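Stundinton Robotics Club
Minutes, April 2, 2019
Room 404, after school
Notes by Ilse Hermans (yes, me again, Gijs did the last ones and his handwriting is a crime)

Who was there: pretty much everybody except the two Baert kids, who had a band thing. Gijs Boersma ran the meeting. We got going late because the door was locked and I had to go find somebody with a key.

Old business

Last month's minutes got approved with one fix. I wrote that the Trerton meet was at their middle school and it's at the high school, so please tell your parents before they drive to the wrong end of town!

Gijs said the T-shirt money is still short. If you ordered a shirt and haven't paid, see him. He has a list and he will read it out loud next time (his words).

The sorting project

Most of the meeting went to this. For anyone who missed March, our entry for Trerton is the two-arm sorting cell, which we're calling Plillberg, and the job is to get mixed-up stuff off the floor and into the right bins. Gijs wants both arms picking from the same pile. I said I'd rather give each arm its own side until we trust them, and we went back and forth on that for way too long. We ended up voting and my side won, but only just, so we'll try it split first and look at it again at the next meeting.

We also talked about what goes in which bin. Red and black go with the left arm and blue and yellow with the right one. Somebody asked if the big blue one could be for boxes and packaging and we all liked that, so that's settled. Wires are still a question mark. They hang on to each other, and when you want one you tend to get the whole bunch.
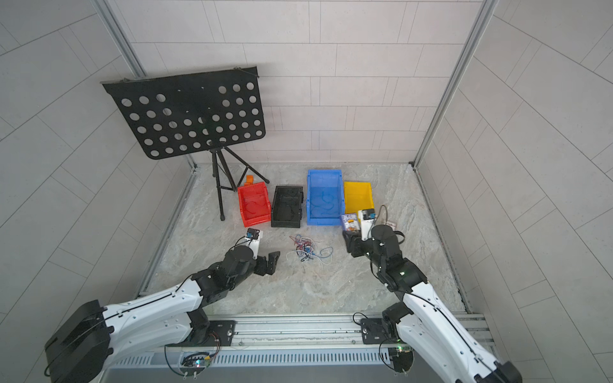 Plillberg with the four bins along the back and the wire pile in the middle.

Gijs thinks we should practice wires last and do boxes until we're good at them. I think the judges are going to throw wires at us no matter what, so I'd like to start now, even if it's ugly. We agreed to do 200 practice picks before Trerton, half boxes and half wires, and to write every single one down on the sheet. Please write down the misses too! A sheet with only good picks on it doesn't help us figure anything out.

There was a side discussion about whether the grippers need rubber pads. A few people said yes, Gijs said let's see the practice sheet first, and I'm with him on that one. Tabled.

Cable check: before you run anything, look over the cables on both arms and make sure they can't snag when the elbow bends. Takes a minute. We're adding it to the startup card.

Trerton trip

The van holds 9, and we have more than that signed up, so we need one more parent who can drive. I'll send a note home. Lunch isn't included, bring your own, and please no soup this time.

Jobs for next time

Ilse: practice sheet, note to parents, new startup card.
Gijs: shirt money, ask about the van.
Everybody: sign up for at least 2 practice slots on the board by the door.

Anything else

The glue gun is missing from the drawer again. If it's in your backpack, just put it back and I won't ask.

We wrapped up when the late bus showed up. Next meeting is in the same room, and Gijs is bringing the snacks.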